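The Color of the Year Is Brown Again

A word about paint, before anyone in Kestwood buys another gallon of it.
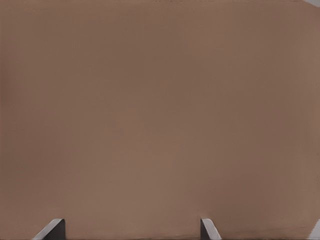 Every July the paint makers send out their forecasts, and every July the forecast reads like a horoscope. This summer we are told that we are all longing for warmth. Last summer we were longing for calm, and calm was gray. Before that we wanted energy, and energy was a yellow that a lot of people in this town put in their kitchens and have been trying to cover ever since. I would like to know who is being asked. I have lived here a long time and have never once been stopped on the street and questioned about my longings.

The Midberg store mailed out its fan deck last week. The tans and browns take up a good deal of it, and the names are doing most of the work. One is called Bogale. I asked at the counter whether that was a place, a tree or a kind of coffee, and was told it was "a feeling." The feeling costs more than the plain tan on the shelf below it. I took home a sample of each, brushed them out side by side on a scrap of drywall, and left the scrap in the hallway with nothing written on the front. Two visitors were asked which one was the fancy paint. Both picked the cheap one. I don't claim this is science, but I notice the brochure doesn't offer any science either.

What the brochure does offer is the word "timeless," which I have learned to treat as a warning. Anyone who has pulled up old carpet in the houses off the square knows what timeless looked like in other decades. People sanded it off, papered over it and apologized for it to buyers. A color doesn't become timeless by being printed on heavy paper.

I have nothing against brown. It hides scuffs. It is kind to old woodwork, and in a room with north light it can be a relief after years of gray. My complaint is with the sales talk, and with three claims in it especially.

The first is that a warm color will make a cold room feel warmer, and the brochure comes close to saying you can turn the thermostat down. Caulk the windows. If you still want a tan wall after that, go ahead.

The second is "one-coat coverage." I have yet to meet the wall. Going over white with a mid brown took me 2 coats, and a third near the ceiling where I got impatient with the roller. Going over that famous yellow will take you longer. Read the small print on the back of the can, where one coat turns out to mean one coat over a primed surface in a similar color, put on thicker than anybody puts on paint.

The third is the claim that a trained color adviser will save you money. Midberg's will come to your house for $100, credited toward your purchase if the purchase is large enough. Large enough is a number they didn't have handy when I called. A neighbor on our street paid for the visit and was advised to paint everything the color on the front of the brochure.

Then there is the app, Skikasach, which puts the new color on a picture of your own living room. It's fun for an evening. It also turned my baseboards brown, and my lamp, and it showed me a sunlit room that I do not have. Phone screens don't agree with each other and none of them agree with a wall. Don't order from it.

If you do want to paint this summer, the old advice is still better than the new. Buy the smallest can they will sell you. Paint a patch as big as a door on two different walls, and live with it through some rain and some lamplight. Look at it at breakfast. Leave the name of the color out of it when you ask the family what they think, since people will defend a nice name well past the point where they like the paint.

And keep your leftovers. The shade now called Bogale is very close to one I have in the basement from the last time brown was new, page 23 of a fan deck that was thrown out long ago. Back then it was sold as "earthy." I stirred it up, strained out the lumps, and did the inside of the hall closet with it.

Letters in defense of gray are welcome and will be printed as space allows.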